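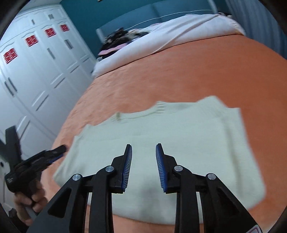 Figura 1. Prenda de punto extendida sobre la cama, con el cuello hacia el fondo.

Julio
Por: equipo Skondumance
Imprimir | Enviar por correo electrónico

Doblado de prendas de punto en casa

El trabajo compara dos formas de doblar ropa de punto: en tercios y en rollo. Las pruebas se hicieron en un dormitorio, porque la mesa del aula era pequeña para las mangas largas. Usamos la cama con una sábana lisa naranja. El punto claro se distingue bien sobre ese color y los bordes se siguen sin dificultad.

Antes de doblar, la prenda se extiende boca arriba y se alisa desde el centro. En la figura 1 todavía queda un pliegue largo en el lateral derecho y otro más suave en la parte alta del pecho. El hombro derecho también está levantado.

Hicimos 5 repeticiones con cada método. Los tercios dieron paquetes más planos, que apilamos en una caja Kurkeo. El rollo fue más rápido, pero se abría al moverlo. El error más frecuente fue empezar con un lateral mal estirado.

Falta repetir las pruebas con prendas gruesas, de más de 500 gramos.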